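Budgeting a two-arm cell before buying one

Part two of the equipment notes. The first part dealt with floor space and power, and a few readers asked when the money would come up. It comes up now.

The plan is still a bench-top packing cell with two arms, working over a table about as deep as a kitchen counter. Small goods come off a plate or tray and go into a cardboard carton. The volumes are modest and the goods are light, so payload barely figures in the choice. Reach, end effectors and integration hours are what move the total.

I have three quotes. Vidby sells the arms and controllers as a pair with a common base. Purik sells the arms singly and leaves the mounting to the buyer. Hamdan will lease the lot, with a minimum term longer than I would like. On arms alone the spread between Vidby and Purik is small enough to ignore. Once I added a fabricated base plate, a second emergency stop and freight to the Purik figure, the order reversed and Vidby came out ahead.

End effectors are the harder line. My first spreadsheet had a single row labelled 'grippers' with $1,000 against it, a number I had carried over from a pneumatic job years ago. It was wrong by a wide margin. A slim electric gripper with a decent controller is nearly $3,000 per arm, and a five-fingered hand is in another category altogether. Clolgate would not put a price on a pair of hands without a call, and I have learned to read that as a price in itself.

So before committing to either, I am doing the comparison in simulation. The licence is $1,376 for the year. Set against a wrong pair of end effectors, that is cheap. The layout has the plate near the front of the table and the carton at the right, which matches the bench drawing closely enough for reach and clearance work. 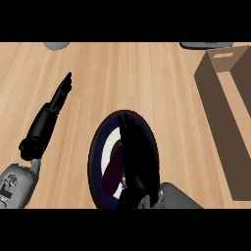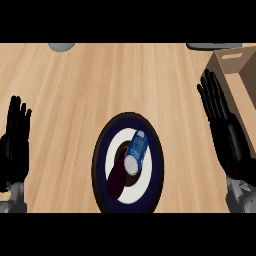
Plate and carton layout in simulation, with the slim grippers in the first view and the five-fingered hands in the second.

The slim gripper still covers most of one half of the plate in the first view, but its narrow fingers suit a gap between items. The hand is bulky. With a carton wall nearby, the thumb and palm need clearance that I had not allowed for, and the carton may have to move outward. That in turn affects the table width, which affects the guarding, which is charged by the metre. I have added a contingency row for it.

Some things the simulation will not settle. Friction on a printed can is a guess until there is a real can in a real finger. Cable routing is absent altogether, and on every cell I have worked on it has cost a day or two of labour. Finger pads wear out and need a consumables row. Neither the Vidby nor the Purik quote included spares, and both vendors supplied a list promptly when asked.

The budget is now laid out as follows, in the order I expect to spend it:

Simulation licence, one year
Arms and controllers, one pair
Base, bench and guarding
End effectors, one type only
Integration labour
Spares and consumables
Training for two operators
Contingency

Training was missing until June, when a colleague pointed out that the lease included it and the purchase options did not. Adding it narrowed the gap between leasing and buying, though not by enough to change my view. The lease still costs more over its full term, and the end effectors stay with the lessor. Lead time is the remaining question. Vidby says 6 weeks for arms. I have written down double that, and scheduled the electrician accordingly.

My current position is to buy the arms and hold the end effector decision until both types have been run through the same set of tasks. The wrist flange is common to most of the candidates – I checked the drawings, and would advise anyone else to do the same – so ordering the arms first does not close off either option. The guarding order waits until the carton position is fixed.

Part three will cover the guarding quotes, once the third one arrives.

Posted 25/08/2022 in Equipment, Planning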